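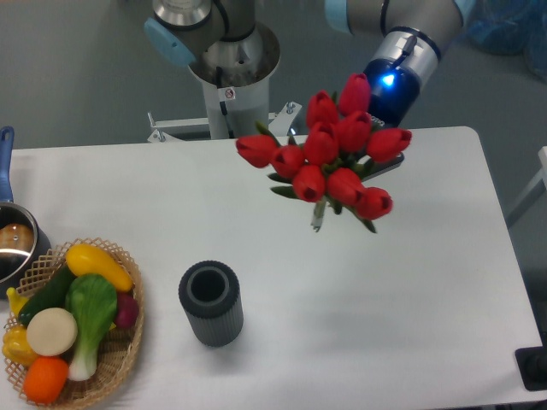
Journal de développement, 8 janvier 2026

Repris ce matin la tâche du bouquet. La pince tient les tulipes au-dessus de la table, le vase nervuré est resté un peu à gauche, et le planificateur doit amener les tiges dans l'ouverture. Sur le papier c'est une insertion banale. Le problème vient du modèle de l'objet tenu : jusqu'ici je déclarais une boîte englobante, et les fleurs du bas pendent vers la table, donc la boîte descend trop et la collision avec le vase est signalée bien avant que les tiges arrivent au bord.

J'ai séparé l'objet en deux volumes. Un cylindre étroit pour les tiges, autorisé à entrer dans le vase, et une enveloppe large pour les fleurs, avec contact toléré sur le bord. Dans Skudham, ça demande de modifier la matrice de collisions à la main, le fichier de configuration n'accepte qu'un seul volume par objet saisi. À corriger proprement un jour.

Côté perception, la segmentation rouge sort bien. Les tiges moins bien, surtout les bouts coupés, pâles sur une table blanche. L'axe estimé saute d'une image à l'autre. J'ai mis un filtre médian sur 12 images, l'axe est plus stable mais le retard se sent quand le poignet tourne. Le détecteur a aussi pris la courge jaune du panier pour une poignée, deux fois. J'ai restreint la zone de recherche au milieu de la table, le panier et la casserole n'y sont plus.

Relancé ensuite le rejeu hors ligne sur les 2 673 trajectoires enregistrées en juillet. Plus de deux heures de calcul. Les rejets pour collision baissent, les rejets pour singularité du poignet ne bougent pas. Il faudra sans doute choisir une autre orientation d'approche.

Envoyé le journal d'erreurs à Samatel pour la perte de messages sur le bus, pas de réponse ce soir.

Demain : approche inclinée, puis vitesse réduite sur les derniers centimètres. Penser à figer la branche avant de toucher au filtre.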